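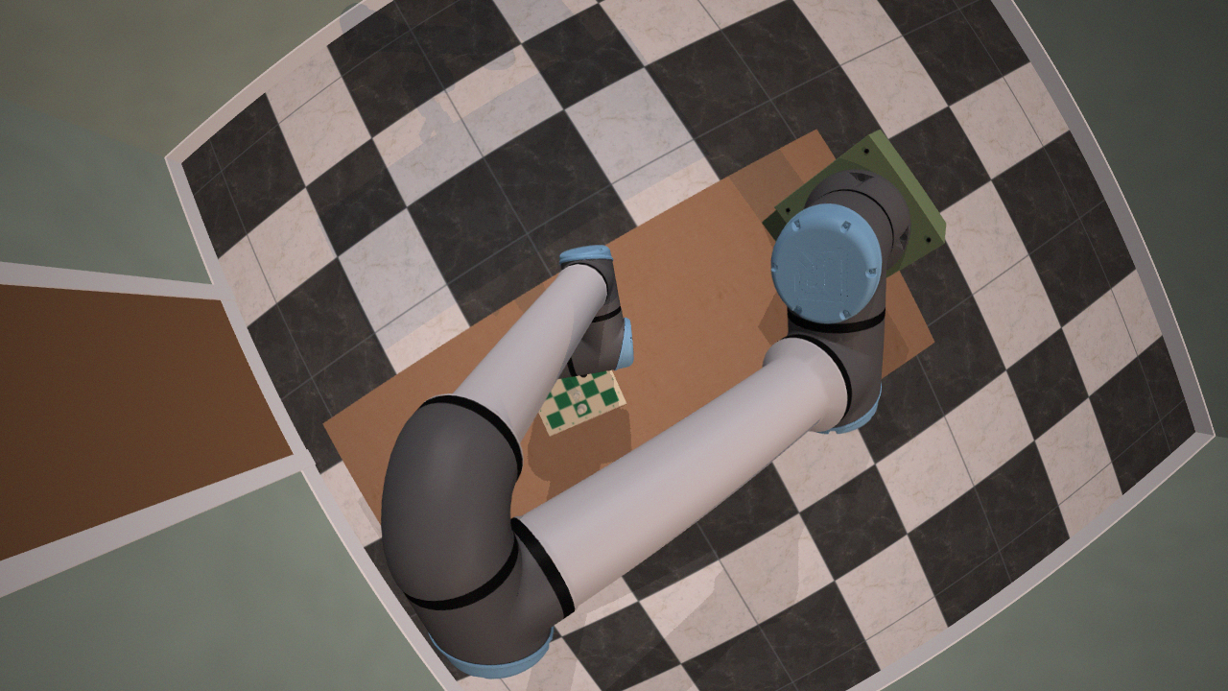 **Progress report to the Wallex Fund**
**Household and shop-floor tasks by machine: Ustenthorpe workshop**
Reporting period: to the end of May
Prepared by Kadri Vanags, project lead

## Purpose of the grant

The grant was awarded so that we could establish which everyday chores a single fixed arm can be trusted to do without a person standing over it. The work is divided between simulation, carried out at Ustenthorpe, and trials on the shop floor at Tromthorpe.

## Work completed

Simulation runs began with the smallest task on our list, picking up one piece from a small board and setting it down on a named square. The piece is light and the target is narrow, and the same movement is needed for putting a jar back on a shelf or a cup on its saucer. We ran 2000 attempts, of which 1031 ended with the piece fully inside the correct square. The Fund will note that this is a little over half.

Most failures fell at the last stage. The arm reached the right place but released too early, or touched the piece and pushed it on to the neighbouring square. Uldis Org has rewritten the release step and a second set of runs is under way. Early results are better, but we would prefer not to quote them until the set is complete.

At Tromthorpe, Maarja Paulauskas and Kieran Haslam have surveyed the chores that staff would most like to hand over. Five were chosen for trial:

- returning stray goods to the correct shelf
- folding tea towels
- wiping down the counter
- sorting cutlery
- emptying small bins

Cutlery sorting is the closest to being usable. Tea towels remain well beyond us. Cloth changes shape each time it is touched, and none of our folding attempts has produced a result that the shop would put on display.

## Difficulties

Delivery of the replacement wrist unit from Sakalauskas was later than agreed, and the shop-floor trials lost time as a result. The trials were moved to Sunday, when the shop is closed, and this has worked well enough to be continued.

There is also a gap between simulated and real results. A movement that succeeds in simulation can fail on a real counter that is slightly uneven or has been polished. Zane Krūmiņa is now varying the surface and the lighting in each run — a slower method, but one we consider necessary.

## Spending

Spending is within budget. An underspend of £720 on travel has been carried forward, and we ask the Fund's permission to use it for spare gripper pads.

## Next period

We shall finish the second set of simulation runs, repeat the cutlery trial with unsorted trays straight from the kitchen, and decide whether towel folding should stay in the programme. Our present view is that it should be replaced by a simpler task, such as stacking boxes of one size. We would welcome the Fund's opinion on this before the change is made.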